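Notas do orador – "A pinça de mão também avaria"
Última atualização: 22 de julho de 2025
14 partilhas · 3 comentários

Este site utiliza cookies para melhorar a sua experiência. Ao continuar a navegar, aceita a nossa política de cookies.

Abertura (não ler, dizer)

Boa tarde. Pediram-me uma palestra sobre manutenção de pinças de mão e o primeiro título que me propuseram tinha a palavra "revolução". Recusei. Vou falar de parafusos, de marcadores impressos e de lamelas que cansam. Quem veio pela revolução tem café lá fora.

Trabalho com a unidade que na Hindesetti chamamos Ruawai: uma pinça de dois dedos, segurada na mão, com câmara, sem braço nenhum por trás. O fornecedor das peças é a Plarirora. Na folha deles, a manutenção prevista resume-se a uma frase, "inspecionar periodicamente". Periodicamente quer dizer o quê? Perguntei por escrito em janeiro. Responderam-me com a mesma folha.

(Pausa. Costuma haver risos. Se não houver, seguir.)

O que nos prometeram

A promessa era que os dedos flexíveis se adaptam ao objeto e que por isso a calibração interessa pouco. Metade disto é verdade. Os dedos adaptam-se. O problema é que se adaptam também ao nosso desleixo: um dedo montado ligeiramente torto continua a agarrar, a sessão continua a correr, e o erro vai direitinho para os registos sem que se ouça um apito. Prefiro uma máquina que pare.

Nos nossos registos tínhamos 226 sessões guardadas quando o Kojo Akpalu resolveu reabri-las uma a uma. Em 57 delas a abertura medida não batia certo com a abertura real dos dedos. O relatório inicial dizia "ruído do sensor". Desconfio sempre dessa expressão. Neste caso era uma placa mal apertada.

(Não entrar aqui em detalhes do software. Se perguntarem, remeter para o fim.)

Como está montada

Do centro para fora: o canal central, os dois dedos, as placas angulares que os seguram. Na placa vai colado o marcador quadrado que a câmara lê para saber onde está o dedo. Todo o cálculo de abertura depende desse quadrado impresso. Gastámos dinheiro numa boa lente e depois deixámos a medição entregue a um autocolante com os cantos levantados.

Antes de cada série fazemos uma preensão de verificação com um objeto pequeno e liso, em cima do tapete, sempre na mesma mesa. Há quem defenda blocos de calibração maquinados. Já os usei. Servem bem para medir a abertura e dizem muito pouco sobre o escorregamento, porque quase tudo se segura bem quando tem faces planas. Uma superfície curva e brilhante é menos simpática, e por isso mais útil.
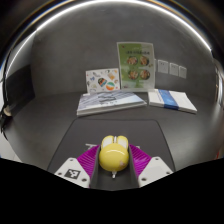

Preensão de verificação com o coelho amarelo. Reparem no marcador da placa esquerda.

O que olhamos neste ponto é pouca coisa. O dedo esquerdo e o direito devem inclinar-se para o objeto de forma comparável, e o marcador tem de ser lido inteiro. Se a leitura falha com a pinça parada, não vale a pena ir mexer no programa. Vai-se buscar o pano, depois a chave.

A lente muito aberta curva tudo na periferia. Há uma tentação de corrigir a imagem primeiro e avaliar a montagem depois, e eu faço ao contrário: comparo a imagem em bruto com a imagem em bruto guardada no dia da montagem. Duas distorções iguais comparam-se bem. Uma correção feita com parâmetros velhos esconde precisamente o desvio que andamos à procura.

A rotina, tal como a fazemos

Está afixada junto à bancada e cabe numa página. A versão anterior tinha onze e ninguém passava da terceira.

Limpar as lamelas dos dedos com pano sem pelo, no sentido das ranhuras. Nada de álcool até o fornecedor dizer de que material são feitas. Continuo à espera.

Verificar os parafusos das placas à mão, com a chave curta. A chave comprida dá força a mais e já rachámos uma placa assim. Fui eu.

Passar a unha pelos cantos do marcador. Se algum canto levanta, substitui-se o marcador inteiro. Colar por cima foi o que criou a nossa pior semana, porque o quadrado ficou mais alto de um lado e a leitura passou a depender da luz.

Abrir e fechar até ao fim, devagar, e ouvir. Não tenho número para isto. Um raspar no canal central ouve-se antes de aparecer em qualquer gráfico.

Fazer a preensão de verificação e guardar a imagem.

(Aqui perguntar à sala quem guarda imagens de verificação. Contar com poucas mãos.)

A troca dos dedos

Este é o ponto em que discordo mais do que se publica. O Callum Sugden defende a troca por calendário, e tem bons argumentos: é previsível, compra-se em lote, não depende de quem está ao turno. Eu troco por estado. No nosso caso, o primeiro par durou umas 209 horas de uso e o segundo saiu às 62, com uma lamela aberta junto à base. As mesmas tarefas, as mesmas mãos. Com uma diferença destas, que data é que eu punha no calendário?

O Callum diria que dois pares não são estatística, e teria razão. Também não são estatística os números do folheto, que nem dizem quantos pares foram ensaiados.

Trocam-se sempre os dois dedos. Um dedo novo frente a um dedo cansado puxa o objeto para o lado do cansado, e quem segura a pinça compensa com o pulso sem dar por isso. Depois da troca repete-se a calibração de abertura completa, do fechado ao máximo, e deitam-se fora os valores antigos. Deitar fora mesmo. Encontrei valores antigos carregados por engano duas vezes.

Sobre a Hiltitum

Vão perguntar-me pela ferramenta de diagnóstico automático Hiltitum. Experimentámos. Deteta bem a ausência do marcador, coisa que eu também deteto. Não detetou a placa desapertada – deu-lhe luz verde em todas as passagens. Fiquei com a licença até ao fim do prazo e não renovei. Se a versão seguinte melhorar, volto a experimentar, com a mesma placa desapertada de propósito.

Perguntas prováveis

Se perguntarem pelo custo: os dedos são a parte barata. Cara é a repetição das sessões estragadas, e essa conta não vem no orçamento.

Se perguntarem se isto serve para uma pinça montada num braço: a limpeza e os parafusos, sim. A parte do ouvido é mais difícil com os motores ligados.

Se perguntarem pelo software: a leitura do marcador é a do fornecedor, sem alterações. Acrescentámos um aviso quando a leitura falha em várias imagens seguidas. O Kojo tem o código e responde a mensagens.

(Se sobrar tempo, mostrar a placa rachada. Está no bolso da frente da mochila, embrulhada no pano cinzento.)

Subscreva a nossa newsletter para receber as próximas notas no seu e-mail.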